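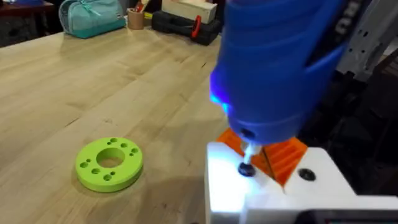 August 4, 2019
By Nadhirah Tuhumury

BROKURA WOULD LIKE YOU TO TIGHTEN YOUR OWN SCREWS

Cambridge workshop opens a Saturday repair and assembly bench for people who have been putting it off

Brokura, the small Cambridge workshop that makes printed parts for other people's good ideas, is opening its assembly bench to the public. Up to 800 people a year will be able to come in, sit down with a power screwdriver and put something together properly, possibly for the first time since they bought it.

The sessions are called Tarigan, after the street cat who slept in the parts cupboard throughout the planning stage and contributed about as much as anyone. Each lasts two hours. Visitors build a desk organiser from a bag of 3D-printed pieces and black countersunk screws, and then have the rest of the time for whatever they have brought from home in a carrier bag.

A trial run in June drew 97 people. Between them they brought toasters, a music stand, several drawers without their fronts and a birdhouse which its owner described as "mostly finished". It had been mostly finished for six years.

"People think a screw is either in or out," said Sulastri Gunawan, who runs the bench. "There is a whole world in between, and most British furniture lives there. Printed plastic is less patient than wood. Lean on the trigger and you strip the hole, then you stand there looking at the tool as if it did it by itself."

The first 20 minutes are given over to holding the screwdriver straight. Gunawan admits this is not how the session was sold to her friends, who had been told there would be cake. There is also cake, served at a separate table after an early problem with crumbs in the countersinks.

Visitors are taught to start each screw by hand, to match the bit to the head before pressing anything, and to bring every screw most of the way down before finishing any of them. They are also taught to stop. This last skill takes longest, and Brokura has replaced 207 cracked pieces in the course of finding that out.

The organiser itself was drawn up with Flutent, a design studio two doors along. It holds pens, a ruler and one mug, provided the mug is not ambitious.

Sessions cost £12, including parts, cake and the use of all tools. Children over ten are welcome with an adult, and adults are welcome with a child if they need the help. Long sleeves should be rolled up and long hair tied back. Flat-pack wardrobes cannot be accepted, however sad the story.

Places can be booked at the workshop counter on weekday afternoons. The bell works if you press it hard.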